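### 3.2 Collection setup

All demos were recorded by the student team over one semester, in the shared lab, mostly evenings. Operators hold one gripper per hand and do the task directly – no teleop, no leader arm. Both grippers are the same design, so a left-hand part can be swapped onto the right when something breaks. It did, twice. The Clurno build (our first) had the cable exit too close to the wrist and people kept snagging it; Kinby moved the exit to the side. Every number in this section is from Kinby only.

Operators were 11 students from the robotics club, 6 of them with no prior gripper time. Each got one practice evening, then recorded. We ended up with 135 usable demos after filtering. Filter rules:

- drop anything where an object leaves the board
- drop anything with a tracking gap in either hand
- keep slow ones. Slow is fine

Start poses were not scripted. Early on we tried taped marks for the hands and the demos came out stiff, so the marks were pulled and the operators just told to start with both grippers above the board and jaws open. This adds spread to the first second of each recording, which the Unero policy seems to handle ok (see Section 4). Container position was changed between demos by hand, no fixed grid – a weakness, we know.

Figure 2 has the workspace at station 4 with the clear compartment organizer. Transparent objects were the hardest class by far to see in the head view, edges wash out agianst the white board.

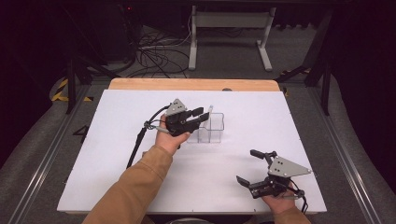 **Figure 2.** Two-handed collection with the clear organizer, head view. Left gripper near the container, right gripper held lower with its jaws open.

### 3.3 Splits

48 demos held out for testing, rest for training. Split is by operator, so no one shows up in both sets. Kpodo baseline was retrained on the same split with defualt settings.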